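Section 4: Setting up photo alerts in Zurnero

Photo alerts tell you when new pictures of a celebrity you follow are posted. You can follow up to 80 names on a free account and 397 on a paid one.

1. Open the Alerts tab and tap Add Name.
2. Type the name of the actor, singer or TV personality. Wait for the list to load, then pick the match.
3. Choose a category: Red Carpet, Hair and Style, Family, or All.
4. Set a delivery time. The default is 8 a.m.
5. Tap Save.

Note: Names in the Family category are matched by caption only. A picture posted without a caption will not set off an alert.

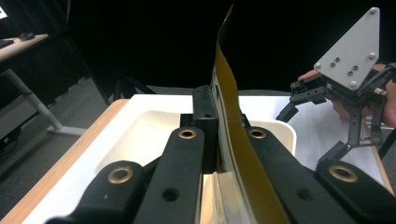 Fig. 4-1. Olive-yellow sheet between black gripper fingers.

To import a list from Medlow, open Settings – Import and sign in to your Medlow account. Duplicate names are merged. Categories do not carry over and must be set again by hand.

Caution: Deleting a name also deletes its saved gallery. Galleries hold up to 200 pictures. Export any you want to keep before you remove the name.

If alerts stop arriving, turn the category off and on again, then check that notifications are allowed on your phone.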